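Workshop tips: Keeping order at the pegboard when a robot does the tidying

By Lamisi Ofori, Wevville workshop page

Many readers wrote to me after my text on drawer dividers and asked about wall storage. I use pegboard for all small tools, and for some time now a two-armed robot puts them back in the evening. We had one bad afternoon with it, and most of the tips on this page come from that afternoon.

What went wrong

The job was simple. The robot should take a roll of tape from its wire hook, put it on the table, and later hang it back. It closed the fingers on the roll, lifted, and the roll did not come free. The hook had a small bend up at the end, and the hole of the roll was caught behind this bend. The arm continued to pull. Then the hook jumped out of the board, the roll fell, and it hit a screwdriver, which went over the front edge of the table and landed near my shoe.

I was not hurt. But I was standing too close, and I was looking at the other arm. The log showed error 37, which in our controller means that the pulling force went over the limit. The limit did its work, only too late, as it was set for heavier things than tape.

Tip 1. Look at the hooks first

A hand feels when a roll is caught, and it makes a little turn without thinking. A gripper does not do this if you have not taught it. Take each roll off by yourself, slowly, and notice if you must lift it over something. If yes, either change the hook for a straighter one or teach the lift as a separate movement: first up, then out.

Hooks that sit loose in the holes are the second problem. Push each hook down until it stops, then pull it toward you with two fingers. If it moves, put a small cable tie through the hole below and around the wire. I buy the hooks from Jastuvine, the long type, and they hold well with the tie and not so well without.

Tip 2. Do not let rolls overlap

Two rolls that hang one over the other save space, and for a person it makes no trouble. For a robot it is difficult, for the fingers can take the edge of both. Leave the width of a thumb between them. If your board is too short for this, put the less used tape in a box.

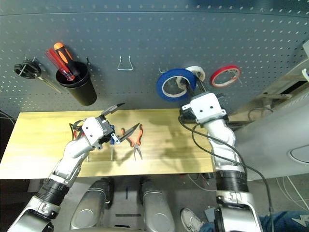
The right gripper at the masking tape, with the blue roll close beside it. The left one is holding a pointed tool.

Tip 3. Clear the table under the board

Everything that lies below a hook can be hit by what falls from the hook. On our bad afternoon the tape itself made no damage, it was the screwdriver that traveled. Before you start a run, move the pliers and screwdrivers to the back of the table or put them in a tray with a high rim. An old baking tray is good. Put a kitchen towel in the bottom, so the tools do not slide.

Tip 4. Sharp things go to one side

Scissors should hang with the blades down, at the end of the board where the arm passes the least. Pointed tools that the robot must hold are another matter. Never let one arm hold a point while the other arm pulls at something stuck. When the stuck thing comes free, the whole machine can shake a little, and the point moves also. In our program the left arm now has to put down its tool before the right arm may go over the low force limit. It costs a few seconds, and I do not miss them.

Tip 5. Where to put your feet

Mark a line on the floor with tape and stay behind it when the arms have power. I had a mark before, but it was much too near. To find the right distance, stretch the arm fully to the front with the power off, measure, and add one long step. Wear closed shoes.

Also look where the cables hang. A cable in a loose curve is right, it needs this length to follow the arm. But the curve must not be able to catch a hook, a handle of pliers or your knee. Move the arm by hand through its whole way before the first run and watch only the cable.

Tip 6. Set the force for the lightest thing

We had one limit for all tasks. Now each object has its own number in the list, and tape has the lowest. In the Zerkero controller you find it under Object, then Hold, then Pull. If you don't know which number to take, begin so low that the robot fails, and go up in small steps until it just manages. Write the old value on paper before you change it.

Tip 7. When it stops with an error

Press the stop button first, also if the arm stands still. Support the roll or the tool with one hand from below, and only then open the fingers. Wait 30 seconds before you reach between the arms. Do not pull the object out of closed fingers, you can damage the pads, and new pads from Iturra take long to arrive.

Afterward write down what was caught and on which hook. My notebook had the same hook in it two times already, from November, and I had not read it.

Next time: how to clean glue from scissors without taking off the paint of the handles. Questions about hooks can go in the comments, please write also how thick your board is.

Last changed May 2021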